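Clekerora Bench Cell: Frequently Asked Questions
Maintained by Cherry Mae Barredo. Last updated August 9, 2020

Which grippers does the cell use?
Two Ramell hand-helds, one per hand. They are the same model and they do not behave like the same model. Label them left and right and leave them that way.

Do I have to recalibrate after every cable change?
Yes. Also after you swap a jaw, drop a gripper, or tell everyone you didn't drop a gripper. The routine is under Setup in the Zornero menu and takes 3 minutes.

I'm getting error 738. What did I break?
Probably nothing. 738 means the software has lost track of a marker. Wipe the printed faces with a dry cloth and look for a lifted corner. If one has started to peel, print a new marker. Glue has been tried, and we have the crooked results on file.

How should the cables run?
Back along the inside of the forearm, then down past the near edge of the table. Leave enough slack to reach the far side of the work without a tug. A tight cable will pull the gripper a little off line, and you will spend the afternoon blaming the calibration.
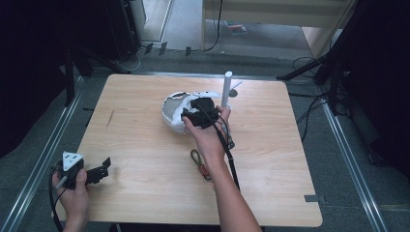
Slack has its limits, too. If you can stand on the cable, you will, usually in the middle of your best run. Take up the extra before you start.

Can I clean the jaws with solvent?
Please don't. Damp cloth, then dry cloth. The solvent bottle has a lovely label and takes the grip surface right off.

How often do the jaw screws need checking?
Every Monday, and any time you hear a rattle. Snug is fine. We replaced two stripped housings in June, both courtesy of someone with strong wrists.

Can I move the table a little?
You can, and then you can redo the whole Hà alignment, which is most of a morning. Bring a snack.

Who do I call when none of this helps?
Cherry Mae. Have the error number ready and the power still on. "It was making a face at me" is not an error number.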